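Default Options and Repeat Orders: A Field Study of Refill Subscriptions at Woson

Final project report, Consumer Behaviour module
Submitted 29/04/2025
Project group: Elif Naz Güler, Manju Mishra, Illia Semeniuk, Yeison Escobar
Supervisor: İlker Kahraman

Summary

This report examines whether the delivery interval shown first on an order page affects the interval that customers choose, and whether customers who accept the suggested interval are more likely to change or cancel it later. The study was carried out with Woson, an online shop selling household refills such as washing powder, dishwasher tablets and hand soap. Records for 3,734 new subscriptions were made available to the group. Of these, 1,908 were placed on a version of the page where an eight-week interval was already selected. The remainder were placed on a version where the customer had to pick an interval before going on to payment.

The group found that the preselected interval was kept by a clear majority of customers who saw it. Those customers were also more likely to alter their interval before the third delivery. The difference in outright cancellations was small and the group does not consider it safe to draw a conclusion from it.

1. Background

A default is the option a person receives if he or she makes no choice. Studies in psychology and economics have shown over several decades that defaults are powerful, and a number of explanations have been offered. A person may take the default as advice from someone who knows the subject. Changing it may take effort, even if the effort is slight. Once an option is presented as the starting point, moving away from it may also feel like giving something up.

Most of the work read by the group concerns decisions that are made once or very rarely, for example joining a pension scheme. Refill subscriptions differ in that the customer is reminded of the decision each time a parcel arrives. A household that has accepted too short an interval will soon have a cupboard full of tablets, and one that has accepted too long an interval will run out. It was therefore expected that the effect of the default would be strong at the point of ordering and would weaken with time.

2. Research questions

The project set out to answer the following.

Does a preselected interval change the interval that customers order?
Are customers who keep the preselected interval more likely to change it later?
Do customers regard a preselected interval as helpful, or as pressure to buy?

The third question was added in the second month, after a suggestion from the supervisor.

3. Method

Woson had already run the two versions of its order page side by side before the project began. Visitors were assigned to one or the other by the shop's own software. The group had no part in the assignment and received the records afterwards, with names, addresses and payment details removed. Each record contained the version of the page seen, the product ordered, the interval chosen, and any later change up to the third delivery.

Orders for the Stevby range of hand soaps were examined separately. These are sold in a single size, so that differences in pack size could not account for differences in interval. This part of the work was carried out by Manju Mishra and Yeison Escobar.

In addition, nine customers were interviewed by telephone. They were recruited through a notice in Woson's customer newsletter and received a voucher for their time. Interviews followed a short guide prepared by Elif Naz Güler and tested beforehand on two fellow students, whose answers are not included. Illia Semeniuk transcribed the recordings and the whole group took part in sorting the answers into themes.

4. Results

4.1 Choice of interval

Where eight weeks was preselected, most customers kept it. Where no interval was preselected, choices were spread more evenly, with six and twelve weeks both common. The pattern was the same for the Stevby soaps, although the spread was narrower. Customers buying more than one product at a time were somewhat less likely to keep the default – possibly a sign that a larger basket is looked over with more care.

4.2 Later changes

Customers who had kept the preselected interval changed it more often before the third delivery than those who had chosen for themselves. Nearly all of these changes were towards a longer interval. The first delivery seems to be the point at which the matter comes to the customer's attention, as changes were most frequent in the fortnight that followed it.

4.3 Interviews

Several of those interviewed could not say whether an interval had been selected for them. One was certain that she had chosen eight weeks herself, although she described a page on which it was already filled in. Another said that he had "just assumed they knew how long a box lasts". Two spoke of irritation, and both had found it hard to locate the page where the interval could be changed. Their complaint was chiefly about this search, and the default itself was mentioned only in passing.

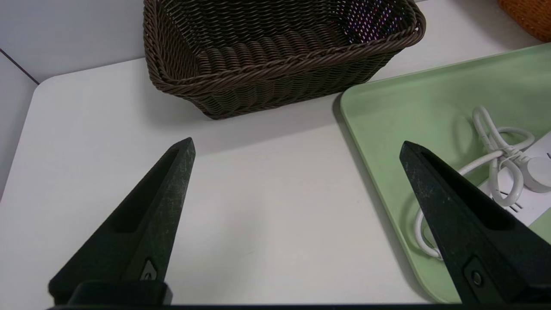 It should be added that people who answer a notice in a newsletter are likely to be on fairly good terms with the shop. Customers who had cancelled no longer received the newsletter, and so their views are missing from this part of the study altogether.

5. Discussion

The results agree with the expectation that a default weakens when the customer is regularly reminded of it. They also suggest that the explanation based on advice deserves more attention in this setting. Customers appear to treat the suggested interval as information about the product, and when the information proves wrong for their household they correct it.

A comparison with a second shop, Nultoveo, had been planned. Permission to use its records was not received in time and the comparison was dropped. The group also wished to test a version of the page that asks how many people live in the household before it suggests an interval. Woson has indicated that it may run such a test in June.

6. Limitations

The records end at the third delivery, and nothing can be said about behaviour after that point. Only one preselected interval was tested. A default of four weeks might well be rejected by far more customers, and the present data cannot show where that limit lies. Reasons for cancellation were not recorded by the shop.

7. Recommendations to the partner

The group recommends that the page for changing an interval be linked from every delivery notice. It further recommends that the preselected interval, if it is kept, be set separately for each product, and that a short note beside it state the size of household for which it is intended.

Acknowledgements

The group thanks the customer service team at Woson for their patience with repeated requests for data, and İlker Kahraman for his comments on two earlier drafts. The interview guide and the coding sheet are held by the department and may be requested from the supervisor.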